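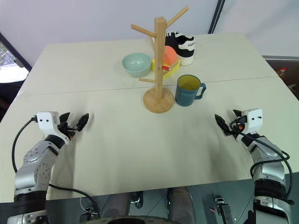 Esura is a task-level planning and execution layer for two-armed manipulators, developed at Grestunstead Robotics Laboratory. It sits between a perception module, which supplies object poses and grasp candidates, and the joint controllers of the individual arms. The name is used both for the planner itself and for the wider software package, which includes a simulator bridge, a log viewer and calibration tools.

Overview
Esura treats a bimanual task as a graph of short motion segments, each assigned to the left arm, the right arm or both. Segments carry preconditions expressed as geometric relations between named objects, such as a mug handle lying within a set distance of a peg. The planner orders the segments, allocates them to arms and inserts waits where the swept volumes of the two arms would overlap. Replanning is triggered when a precondition no longer holds or when a grasp check fails.

History
Work began as a fork of Skindness, an earlier single-arm scheduler from the same laboratory. Skindness used a fixed sequence of waypoints and had no model of the second arm, so users ran two copies and synchronised them with scripts. The first Esura release replaced this with a shared timeline. Version 2 moved collision checking to a separate process and dropped support for the old waypoint format. A converter is still distributed but is no longer maintained.

Architecture
The package has four main processes.
Scene server: holds the current object list and the transform tree. Colour and depth input is fused at a lower rate than the control loop.
Planner: builds and revises the segment graph. The default time budget for a replan is 105 ms, after which the last valid plan is kept.
Arbiter: grants each arm exclusive use of regions of the workspace. Regions are stored as a coarse voxel grid.
Executor: streams joint targets at 200 Hz and reports tracking error to the planner.
Messages between processes use the Sæther serialisation library. Log files are written in the same format and can be replayed without hardware.

Perception
Object poses are estimated from a head camera, with optional wrist cameras for final alignment. Thin structures are a known difficulty. The pegs of a mug tree, for instance, may be merged with objects behind them in the depth image, and the scene server therefore accepts fitted primitives (cylinder, disc, box) in place of a mesh. Glossy interiors can leave holes in the depth data, which are filled from the object model where one is available.

Evaluation
The standard test set contains 31 tabletop tasks, among them hanging, stacking, handover and sorting. In the laboratory's own trials, version 2 completed 79 per cent of attempts without operator intervention. Most recorded failures occurred during insertion or hanging, where small errors in handle orientation were not corrected before contact.

Limitations
Esura does not model deformable objects. Laces, cloth and loose cables are either ignored or enclosed in a fixed bounding volume. The arbiter is conservative, and tasks with both grippers close together may run one arm at a time even when simultaneous motion is possible.

See also
Bimanual manipulation
Motion planning
Skindness (software)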